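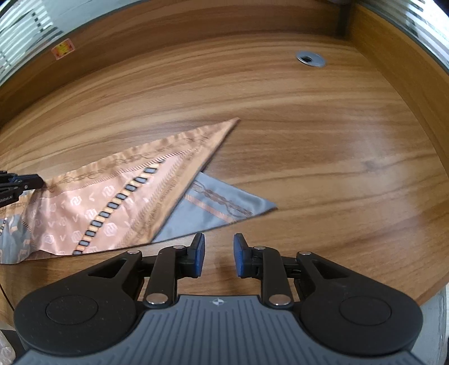 Arash Talebi reckons you should skip the tutorial island completely, and he told me so in the comments on my last guide: "Just go straight to the market gate, you can come back for the starter gear later." Sorry Arash, I tried it your way on a fresh account and it cost me a whole evening! You can come back, sure, but the starter gear is locked once you've joined a town. So we're doing it the long way in this section.

Section 2: Setting up your stall in Danddale

By now you should have an account and a character with a name you can live with (it costs gems to change it, so have a think). This part takes you from the dock to your first working stall.

1. Walk off the boat and talk to the harbour lady. She gives you a short tutorial, mostly walking and picking things up. Click through it, but don't close the window early or you'll miss the apron.

2. Open your bag and put the apron on. I forgot this on my first go and couldn't work out why nobody would sell me flour.

3. Take the road to the market gate. When it asks you to pick a town, choose Danddale. Sarkthorpe looks prettier on the map and has the nicer music, but the rent is a killer when you're new.

Caution: your town choice is permanent on that character. There's no undo button, and support won't move you. I asked, very politely.

4. At the gate you'll be given 80 coins. Spend them on the small oven and nothing else. The shop will flash a striped awning at you in all the colours under the sun. Ignore it.

5. Drag the oven onto your stall. If the square goes red, turn the oven with the R key until it goes green. On a tablet you hold it down and swipe, which is fiddly, and I usually need a couple of tries.

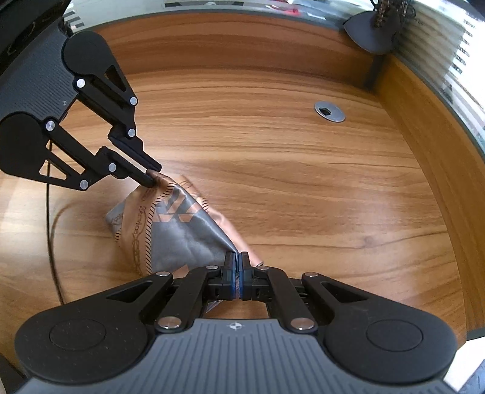
Odds and ends on the desk.

6. Bake plain buns until you reach level 2. Don't bother with the fancy recipes yet – they take longer and the early customers pay the same for everything.

Note: customers get grumpy if you leave them waiting, and you'll see the little cloud over their heads go from white to grey. A grey cloud means half pay. Serve the greyest one first, even if it isn't the next in line.

7. Once you hit level 2, the Ghorbani family turns up at your stall. They're the ones who hand out daily orders. Say yes to the first order, whatever it is. It unlocks the order board, and without the board you can't earn gems.

8. Go into Settings, then Saving, and switch on cloud save. It's off by default, and I have no idea why! Simin Daneshvar lost a level 91 bakery when she changed phones, and she still hasn't rebuilt it.

9. While you're in there, turn off "auto-buy ingredients". The game will happily spend all your coins on cinnamon.

Caution: if you installed the game through the Vatent launcher, cloud save has to be switched on in the launcher as well. Look under the little gear, top right. Close the game first or the setting won't stick.
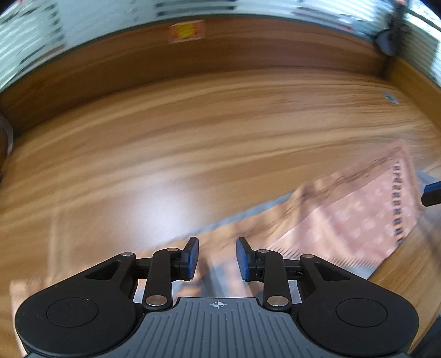 Tabletop, close up.

10. Log out properly from the menu, then log back in. Your stall should be exactly how you left it. If the oven has gone missing, check your storage box before you panic – it sometimes gets packed away, and you can put it straight back.

You can leave the stall running while you're away, and it will keep earning for up to 2 hours. After that it shuts until you open it again. I open mine with my morning cuppa and again after tea.

Staff and the second oven are in Section 3. Hang on to your gems until you've read it.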